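七月、朝の四時。まだ暗い。

荷造りは終わってない。終わるわけがない。ドリニア行きのバスは五時二十分に出る。それを逃すと次は夕方で、夕方では間に合わない。何に間に合わないのか、母の手紙にはそこが書いてなかった。「早く来て」とだけ。切手が三枚も貼ってあった。一枚で足りるのに。

歯ブラシ。靴下。充電器、どこだ。あった。いや、これは古いほうのだ。

叔母の家を片付けるのだという。叔母は春に死んで、私は葬式に出なかった。出られなかった、と電話では言った。仕事が、と。仕事はあった。でも休めた。休めたのに休まなかったことを、母はたぶん知っている。知っていて言わない人だ。

バスには間に合った。走った。右の靴ひもがほどけたまま、停留所の角を曲がったらもう扉が閉まりかけていて、手を挙げて、運転手が舌打ちして、開けてくれた。料金914。小銭が足りなくて、鞄の底をひっくり返した。後ろの席の男が咳払いをした。すみません、すみません。

坐って、息をして、窓。

街が終わると畑で、畑が終わるとダマセーノの工場の塀。長い塀。子供のころはこの塀の向こうに海があると思っていた。叔母がそう言ったからだ。あの向こうは海だよ、静かにしてると聞こえるよ。妹と二人で耳をすませた。聞こえた。換気扇の音だったと知ったのは中学に入ってからで、そのときは腹が立った。今は、どうだろう。今も少し腹が立つ。

眠った。夢は見なかった。

プリレッティの乗り換えで二十分待ち。売店は閉まっている。自動販売機で冷たいコーヒーを買って、半分飲んで、残りをベンチに置き忘れた。乗ってから気づいた。どうでもいいけど、気になる。あのコーヒーは誰かが片付けるのだろうか。気になるまま四つも停留所を過ぎた。

叔母の家は坂の上。坂はこんなに急だったか。記憶ではもっとなだらかで、もっと長かった。逆だ。短くて、急。鞄が肩に食い込む。途中で一度休んだ。知らない犬に吠えられた。

玄関の鍵は開いていた。

「遅い」と母が言った。

「始発で来たよ」

「そう。遅いね」

台所はもう半分なくなっていた。食器は新聞紙に包まれて箱の中、鍋は縛られて廊下。母は黒い前掛けをして、髪を手ぬぐいでまとめて、私の顔をあまり見なかった。お茶も出なかった。湯呑みが全部箱の中だからだ。そういうことにした。

「二階をお願い。奥の部屋」

奥の部屋。私と妹が夏じゅう寝ていた部屋だ。

階段が鳴る。上から三段目が一番鳴る。そこを踏まないように足を伸ばす癖が、まだ残っていた。体が覚えている、というやつ。叔母は昼寝の邪魔をされるのが何より嫌いで、三段目を踏むと下から声が飛んできた。踏んでみた。ぎい、と言った。それだけだった。

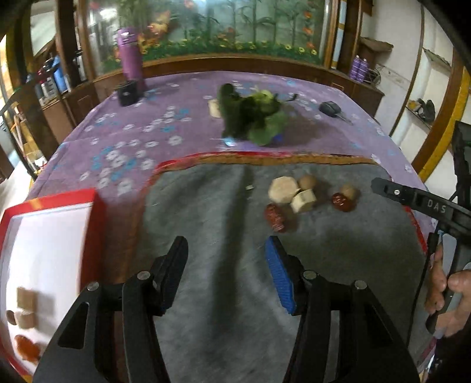
窓を開けた。網戸が破れていて、そこから蜂が一匹入ってきて、ぐるっと回って出ていった。用はなかったらしい。

押し入れを上からやる。毛布。毛布。客用の枕。カビくさい。ディルティクスの古い扇風機が出てきて、羽根に埃が綿みたいについていた。これは覚えている。首を振るたびにかちん、と鳴って、妹はそれを数えながら眠った。私は数えているのを聞きながら眠った。コンセントに差してみたら、動いた。かちん。まだ鳴る。笑ってしまった。下で母が「何」と言った。何でもない、と返した。

下の段。菓子の缶がひとつ、奥に。

蓋が固い。爪が割れた。痛い。定規を差し込んでこじ開けると、中は封筒だった。二十通。全部、私あて。住所は前の前のアパート。切手も貼ってある。消印はない。

出さなかった手紙だ。

読むべきか。読むべきじゃないか。時間がない、業者は二時に来る。まだ本棚も手つかずなのに。だから一通だけ、と思って一番上のを開けた。

「元気ですか。こちらは雨です。ナスがだめになりました。」

それだけ。次。

「元気ですか。坂の犬が子を産みました。うるさい。」

次。「元気ですか。海の話を謝ろうと思って書いています。あれは換気扇です。あなたはもう知ってるでしょうね。」

畳に坐りこんだ。蝉が急に大きくなった。急に大きくなったんじゃなくて、今まで耳に入っていなかったのだと思う。扇風機がかちん、と鳴った。

結局ぜんぶ読んだ。ほとんどは天気とナスと犬だった。あとは膝の具合。あとは母の悪口が少し。的を射ていた。一通だけ、便箋に何も書いていなくて、きれいに三つに折ってあるのがあった。それが一番長くかかった。なんで何も書いてないのを読むのに時間がかかるのか、わからない。裏返して、光に透かして、また折った。

「進んでるの」

母が階段の下から言った。

「進んでる」

進んでない。

缶に手紙を戻して、缶を鞄に入れた。入らない。着替えを出した。シャツ二枚と、持ってきたけど読まない本を置いていくことにした。入った。

それから急いだ。本棚を空にして、縛って、紐が切れて、また縛って。汗が目にはいった。鏡台の引き出しからは輪ゴムと、止まった腕時計と、口紅が一本。口紅は新品だった。叔母が口紅をつけているのを見たことがない。それも鞄に入れた。泥棒みたいだな、と思いながら。

14時ちょうどに業者の車が坂を上がってきた。犬が吠えた。ナスがだめになった年に生まれたほうの犬だろうか。計算が合わない気もする。

運び出しはあっという間だった。箱、箱、毛布、箪笥。扇風機は私が抱えて下りた。三段目を踏んで。

「それ持ってくの」と母。

「うん」

「うるさいよ、それ」

「知ってる」

母は前掛けを外して、丸めて、また広げて、たたみなおした。何か言うのかと思って待った。バスの時間が近かった。待った。

「あの人ね、あんたに手紙書いてたのよ」

「そう」

「出しなさいって何度も言ったんだけど。住所が変わったかもしれないって。変わったって教えたのにね」

「変わってたよ。二回」

「そう」

坂を下りる。鞄と扇風機と、缶の中で封筒のずれる音。母は途中までついてきて、角の手前で止まった。手は振らなかった。私は両手がふさがっていた。

帰りのバスはすいていた。扇風機を隣の席に坐らせた。今度は小銭を用意してあった。プリレッティのベンチにコーヒーはもうなかった。

工場の塀のところで窓をすこし開けた。風の音しかしない。速すぎるのだ。止まってくれればいいのに、と思ったら信号で止まった。

低い、ずっと続く音。

信号が変わる前に妹に電話した。出ない。もう一回。出た。

「なに、仕事中」

「ちょっと聞いて」

電話を窓の外に出した。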